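Ticket 4000-136
Subject: White haze on glossy tabletop, won't buff out
Product: Drostside worktable, gloss finish
Opened by: Obsa Worku
Assigned to: Hagos Jemal, Lolside Furniture Care
Status: Closed

Obsa Worku wrote:

Hi there, hoping somebody can help before I do something silly to this table. We've got one of your Drostside tables in the back workroom, the pale one with the really shiny top, and it's gone cloudy. Not all over – mostly along the middle, where everything gets put down. If you stand at the door you'd swear it was spotless. Then you crouch at the window side and there's this milky smear the length of your forearm, plus a couple of ring shapes and one mark with square corners.

What I've tried so far: warm water and a cloth (nothing), warm water with a drop of dish soap (nothing, maybe slightly worse?), and the Poojary glass spray we use on the windows. The spray made it look fantastic for ten minutes and then the haze came right back, a bit greasier than before. I haven't used anything scratchy on it. My brother-in-law suggested toothpaste and I've hidden the toothpaste.

Is this something in the finish, or am I just bad at cleaning?

Hagos Jemal wrote:

Hi Obsa, thanks for the details, and good call on the toothpaste. Please keep it hidden. A few questions so I'm not guessing:

Does the haze feel like anything if you run a clean, dry fingertip across it? Draggy, slick, or the same as the rest?
Does it change colour or disappear when you wet it, then come back as it dries?
What normally sits on the middle of the table, and for how long?
Do you use any polish on it, or did whoever had it before you?

Obsa Worku wrote:

Okay, I've been in there with a torch like a detective. Fingertip test: it's draggy, definitely. The clean end near the wall is slick as anything and the cloudy part kind of grabs. Wetting it makes it vanish completely and then it creeps back from the outside in.

As for what sits on it, all sorts really, but it's mostly flat stuff. The square-cornered mark makes sense to me now, because there's nearly always something flat and white parked right in that spot. I never thought of it as something that could leave a mark. It doesn't leak or anything!
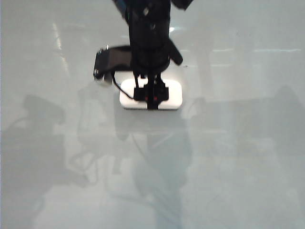 Polish, though – I asked around and it's a yes. There was a tin of Dutum cream polish under the sink and a couple of people have been giving the table "a quick once-over" with it on Tuesday mornings. For months, by the sound of it. I had no idea. I've been going over the top of that with dish soap and then window spray, so I suppose I've been making a sort of lasagne.

Hagos Jemal wrote:

Lasagne is pretty much it. Draggy to the touch, disappears wet, comes back dry: that reads to me like build-up sitting on top of the finish, and the finish underneath is probably fine. Cream polish has nowhere to soak in on a gloss top. It stays put, picks up whatever's in the air, and the soap leaves its own film over that. Anything left flat on it will press its outline into the soft layer, which would account for your square corners.

Try this on a patch the size of your hand first, somewhere near the edge.

1. Clear that end and wipe off the dust with a dry microfibre cloth.
2. Mix one part plain white vinegar with four parts lukewarm water.
3. Dampen a cloth with it and wring it out hard. You don't want puddles near the edge strip.
4. Lay the cloth on the patch for a minute, then wipe in one direction with light pressure.
5. Rinse with a second cloth and plain water.
6. Dry straight away with a third cloth, and leave it alone for 20 minutes.

Then do the fingertip test again and let me know. If it's slick, carry on with the rest. If it's still grabby, repeat once on the same patch, but stop after that and write back.

Obsa Worku wrote:

Did the patch this morning before anyone was in. First go it came up half decent, with a faint stripe still there. Second go – oh wow. Slick! The cloth was disgusting, a sort of yellowy grey, and I've kept it to show people.

I went on and did the whole middle in sections after lunch. The rings went. The milky smear went. The mark with the corners was stubborn and I can still find one edge of it if I get my cheek down near the table and the sun's coming in low. One small thing, I did go a bit wet on one section and had to mop along the edge quickly. It looks okay. Should I worry?

Hagos Jemal wrote:

Really pleased to hear that. For the edge, run your nail lightly along the strip tomorrow. If it sits flat and doesn't lift, you're fine. If there's a raised bit, send it through to me on this ticket and don't push it down or glue it yourself.

For the last corner, wait a couple of days and give that one spot another go with the same mix. Please don't make the mix stronger. If it's still there after that it may be a very slight difference in sheen from being covered, and more rubbing will only give you a shiny patch beside a dull one.

From here on, a damp microfibre and a dry one after is all the top needs. No cream polish, no window spray. If you get a greasy mark, one drop of dish soap in a full bucket, and rinse it off.

Obsa Worku wrote:

Edge is flat, nail test passed! I've done the corner again too. I can't find it now unless I already know where to look, and I'm calling that a win. The Dutum tin has gone home with the person who bought it – she has a proper old timber dresser that'll love it – and I've taped a note inside the cupboard door that says DAMP CLOTH, DRY CLOTH, THAT'S ALL.

We've also started shifting things along the table at the end of the day so the same spot doesn't get covered for weeks. Not sure if that's necessary but it makes me feel better.

One last question, would the same vinegar mix be okay on the little side shelf? Same colour, but it's the matt one.

Hagos Jemal wrote:

Shifting things about is a good habit, keep it up. For the matt shelf I'd skip the vinegar and stick with lukewarm water and a soft cloth, as matt finishes can go patchy. If it's cloudy as well, open a new ticket and mention this one so I get it.

Closing this off now. It'll reopen by itself if you reply.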